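3 Planning the cell and ordering equipment

This section covers what to settle before a purchase order goes out for a Kidex arm and its tooling. Installation begins in section 4. Complete the steps in order. Steps 3 and 4 affect the price more than the choice of arm does.

3.1 Before you start

Have the following on hand:
- the site form (form 201), filled in and signed by the person who holds the budget
- a floor plan with doors, outlets and air lines marked
- one sample of every part the arm will handle, including worn ones
- the name of the person who will run the cell day to day

Note: A quote issued without form 201 is an estimate only. Prices on it can change.

3.2 Choosing the arm and tooling

1. List every task planned for the first year. Leave out tasks with no start month.
2. For each task, write down the heaviest part, the longest reach and the surface the tool will work against.
3. Add the weight of the gripper, the wrist camera and the cable bundle to the weight of the part. Compare the total with the payload on the arm's rating plate. If the total is over 80 percent of the rating, move up one arm size.
4. Decide how the tool will meet the work. Tooling that touches a finished surface needs a compliant mount and a force limit. Both are separate line items on the Zunarmont price sheet and neither is part of the base kit.

Caution: A bare metal tool end can mark a molded or painted surface at low force. Run contact trials on scrap before setting the force limit.

5. Order the wrist camera with the arm if contact tasks are on the list. Adding it later means opening the cable run and repeating the calibration.

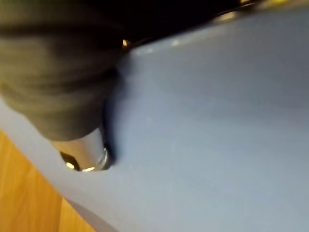 Figure 3-1. Wrist camera view, metal tool end at a smooth blue-gray surface.

6. Check how much of the camera view the gripper takes up. A wide gripper body hides part of the work, and fast moves blur what remains. If the operator must see the point of contact at all times, budget for a second camera on a fixed post.
7. Plan the lighting along with the cameras. Shiny metal throws glints, and a dark background makes the far edge of a part harder to find. Allow for one diffuse lamp per camera.

3.3 Budget lines often left out

Enter each of these on the worksheet, even if the amount is zero:
- spare gripper pads, 3 sets
- spare tool ends, 3 of each size in use
- Michalski mounting plate and bolts
- Nalum software seat, one per operator
- operator training, 14 hours per person
- scrap parts for trials
- removal of the old fixture

Note: Pads and tool ends are wear items. The warranty does not cover them.

3.4 Review and release

1. Send the worksheet and form 201 to Anayeli Alvarado in applications. She checks payload, reach and tooling.
2. Correct any items she marks and return the worksheet with the same revision letter.
3. Arnar Oddsson issues the firm quote. Check that the compliant mount, if you need one, appears on its own line.
4. Release the purchase order. Keep a copy of the worksheet with the cell records; it is needed again in section 4.2.

Caution: Do not drill the floor or the bench until the mounting plate is on site and has been measured.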